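2022-07-05
By A. Liepiņa

I love bad demonstrations. There, I said it. When we started gathering examples at Altholm in March, I wanted every one to be perfect: straight reach, clean grasp, door open, done. We collected 200 of them in simulation and I was so proud of that folder!

Then we trained on it, and the policy was lost the moment it drifted a little off the path. Of course it was. We had never shown it what to do from there.

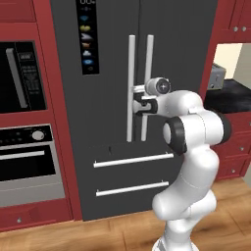 Gripper on the left door handle in our simulated kitchen.

So now, for every 10 clean runs, I ask for a few messy ones - start too low, come in crooked, back off and try again. A refrigerator with two handles side by side is a wonderful teacher for this, and a simulated one never minds being bumped. You can reset it 60 times before lunch and move the arm's starting spot each time.

People tell me variety should come from more kitchens. Sure, give me more kitchens, I'll take them all! But I'd spend the next afternoon on one door and nine different ways of getting to it, and I'd keep the clumsy ones.

Last updated 2 days after posting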